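4.2 Extra innings and bullpen load

Games that went past the ninth were pulled out and looked at on their own. 328 games in the sample, out of 1,000 total. That share is higher than we expected for a summer league, and part of the reason is scheduling: the league allowed ties at the home team's discretion in one season and not in the next, so the two seasons are not strictly alike. We kept both. Dropping the first season changes the size of the effect but not the direction.

Pitcher fatigue was coded from the scorebook only. No velocity readings, no spin. A reliever was marked "loaded" if he had thrown on both of the prior 2 days, or had faced more than seven batters in his last outing. Crude, but it can be done the same way for every club, and the smaller parks (Plendon, Rirkham) do not have tracking gear anyway.

Main result first. Loaded relievers gave up the lead runner more often than rested ones in the tenth and later. The gap shows up with the bases empty and gets wider with a man on second. It does not show up in the eighth or ninth, which was a suprise. One reading is that managers save the rested arms for the late regulation innings, so whoever is left for the tenth is tired and also lower on the depth chart. We tried to split those two things apart by matching on season walk rate. Gap shrinks, stays above zero.

Walks drive most of it. Hits allowed are close to flat across the two groups. Hit batters too few to say anything.

Lineup position matters less than we thought it would. When the top of the order came up in the tenth the scoring rate rose for both groups by nearly the same amount — so no interaction worth reporting. Pinch hitters were left in. Taking them out makes the tables messier and does not move the estimates.

A note on the Plendon games. Their scorer logged pitching changes at the end of the half inning instead of at the batter, so for those games we had to work back from the box score. Where the box score and the log disagreed, box score wins. The Rirkham sheets had the opposite problem, changes logged fine but batters faced left blank in places, and we filled these from the play by play.

Coding was done twice, by separate coders. Disagreements were settled by going back to the original sheet. Most of them were about whether a double switch counted as one change or two. We call it one.

Figure 7. Interior of the gray bin, with two toy animals and a robot arm reaching in.
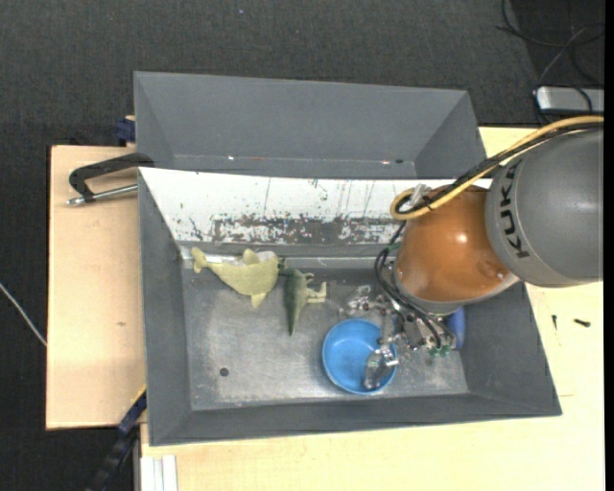 Nowakowski Sport Analysis Group, Department of Kinesiology

4.3 Home field and the late innings

Home teams won more of the extra inning games than visitors, as in most earlier work. The edge is smaller here than in regulation games from the same parks. Batting last should help, and it does seem to change how managers play it (more bunts, fewer steals), but the bunts did not pay off in our data. Runs per inning after a bunt attempt came out lower than after a swing with the same base and out state.

Jastuvden is the odd club out. Their home record in extras is much better than the rest, and taking them out of the model cuts the home term nearly in half. Their park has a short right field and they carried a left handed bench in both seasons, which may be all there is to it. We do not have batted ball direction for enough of these games to check. Left as is, flagged in the appendix.

Start time was tested as well. Games begun at 5 p.m. versus under the lights, no differnce in late scoring once park is in the model.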